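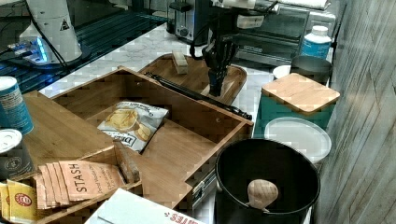 Katden House
Shared Kitchen Inspection Checklist, Room 305

Date of inspection: 12 Mar 2018
Inspected by: Juniper Van Dusen
Previous inspection: February
Result: Pass with comments

Marks used: OK, FIX (needs work before the next inspection), WATCH (fine today, check again), N/A.

Section A. Counters and work surfaces

A1. Counter wiped down, no crumbs or sticky spots
OK
Comment: Clean along the sink side. Some sugar next to the kettle, wiped up during the visit.

A2. Stone surface free of chips, cracks and open seams
WATCH
Comment: The marble has a dull ring near the sink where somebody left a cut lemon. It will not wipe off. Please use the spray in the green bottle on the marble and keep vinegar cleaners away from it. The seam behind the faucet was resealed after the February visit and is holding.

A3. Clear working space left on the counter
FIX
Comment: Too much lives on the counter now. The snack box, the tea box, the cutting board, the serving tray and the canned goods all compete for the same stretch. The cans can go in the upper cabinet. The tea and snack boxes may stay.

A4. Cutting boards clean, dry and free of deep grooves
OK
Comment: The wooden board is fine for bread and fruit. Raw meat goes on the plastic board only. Wooden boards do not go in the dishwasher. Dry them standing up, then put them back.

A5. Serving trays and boards clean, rims and corners included
OK
Comment: Rims were the problem last time. No residue found. Tools and handles should not be left lying across the tray edge where a sleeve can catch them.

A6. Knives and pointed tools stored with blades covered
FIX
Comment: Paring knife found loose in the drawer with the spoons. The blade guards are in the same drawer, toward the back. Repeat item from February.

Section B. Dry food, snacks and drinks

B1. Opened bags closed with a clip or moved to a lidded container
WATCH
Comment: Pretzels in the cabinet were rolled down with no clip. Chips kept in the bamboo box are fine as long as the bag is sealed. The box is stored open, so it does not count as a lidded container.

B2. Tea packets dry, unbroken and within date
OK
Comment: Checked the Stash packets and the yellow ones packed next to them. No torn wrappers. When refilling, put the new packets at the back of the row and pull the old ones forward.

B3. Canned goods free of rust, swelling and deep dents
OK
Comment: One can of tomatoes in the lower cabinet was dented at the rim. Removed and logged.

B4. Food allergy information available
FIX
Comment: Snacks moved out of their store packaging need a label with the product name and ingredients. Two jars in the cabinet have nothing on them. One looks like trail mix. Until they are labeled, treat them as containing nuts.

B5. Wooden storage boxes clean, no splinters, hardware secure
OK
Comment: Run a finger along the inside corners when you wipe them, crumbs pack in there. Metal fittings should be checked by hand for sharp edges. Wipe with a damp cloth and dry right away. Do not soak bamboo.

B6. No signs of pests in cabinets, drawers or behind boxes
OK
Comment: Lifted the shelf liners and looked behind the toe kick. Nothing. The bait station under the sink was replaced in February and is still untouched.

B7. Food stored off the floor
OK
Comment: The flat of bottled water by the door is on the low shelf now. Thank you to whoever moved it.

Section C. Refrigerator and freezer

C1. Refrigerator at or below 40 F
OK
Comment: Trondano unit, read at the middle shelf after the door had been shut a while. The thermometer had been pushed behind the milk. It goes at the front.

C2. Items labeled with name and date
FIX
Comment: Better than last time but not there. Anything with no name goes out at the next cleanout, containers included. A pen and tape are on the side of the refrigerator.

C3. Door gasket clean and sealing
WATCH
Comment: Bottom corner is starting to curl. Paper test passed everywhere else. I have asked for a price on a new gasket.

C4. Drain pan and floor under the unit dry
OK

C5. Freezer free of heavy ice
N/A
Comment: Frost-free model. Taking this line off the next version of the form.

Section D. Appliances and electrical

D1. Kettle, toaster and coffee maker cords in good condition
OK
Comment: Toaster cord had been run behind the sink faucet. Moved to the other outlet.

D2. Ground fault outlets test and reset properly
OK
Comment: Both tested. The one by the window is stiff and needs a firm push on reset.

D3. No extension cords in permanent use
OK

D4. Dishwasher runs, drains and shuts off when the door is opened
WATCH
Comment: The Stesten drained but slowly. Filter was full of labels peeled off jars. Soak labels off in the sink before loading. If it still drains slowly after a week with a clean filter, call ext. 138.

D5. Microwave clean inside, door closes flush
FIX
Comment: Soup on the ceiling of it. Cover your food.

D6. Space above and behind the toaster clear of paper, towels and packaging
OK
Comment: The paper towel holder was moved after the February comment and has stayed moved.

Section E. Trash and recycling

E1. Bins lined, not overfull
OK
Comment: Wipe the rims when you change the liner. That was skipped on the bin by the door.

E2. Bins kept clear of the walkway and of food prep space
WATCH
Comment: A bin is handy near the counter when you are cutting things up, but it should not sit beside open food. Keep the serving tray and the snack box on the far side of it.

E3. Empty boxes and cartons broken down
FIX
Comment: Cartons go flat into the blue bin in the hall. Several had been put back in the cabinet empty, and that makes the restock list wrong.

E4. Broken glass container present and labeled
OK

Section F. Fire and first aid

F1. Extinguisher in place, gauge in the green, tag current
OK
Comment: Brannigan serviced it in February. Tag signed.

F2. Fire blanket reachable without leaning over the stove
OK
Comment: The new hook is lower and much easier.

F3. First aid kit stocked
FIX
Comment: Short on burn gel and large bandages. Order placed. Please write down what you take, even if it is one bandage.

F4. Emergency numbers posted and readable
OK
Comment: Sheet replaced. The old one had the former front desk number.

F5. Floor dry, mat flat, path to the door open
WATCH
Comment: Mat by the sink slides when pushed from the side. A rubber backing has been requested.

Items to close before the next inspection

A3: move the canned goods to the upper cabinet.
A6: guard on the paring knife. Second time asked.
B4: label the two jars or throw them out.
C2: clear unnamed items from the refrigerator.
D5: clean the microwave.
E3: flatten the cartons, correct the restock list.
F3: restock burn gel and bandages when the order comes in.

General comments

The room is in better order than it was in February, mainly around the stove and under the sink. Most of what is marked FIX can be done in an afternoon by whoever has kitchen duty that week. The gasket and the mat are with building services and nobody in 305 needs to do anything about them.

One person asked whether the snack box has to have a lid. It does not, provided everything in it is sealed. Loose fruit goes in the bowl.

Questions about this form, or anything you think was marked wrong, to Juniper Van Dusen, ext. 138. A copy is taped inside the door of the cabinet over the dishwasher.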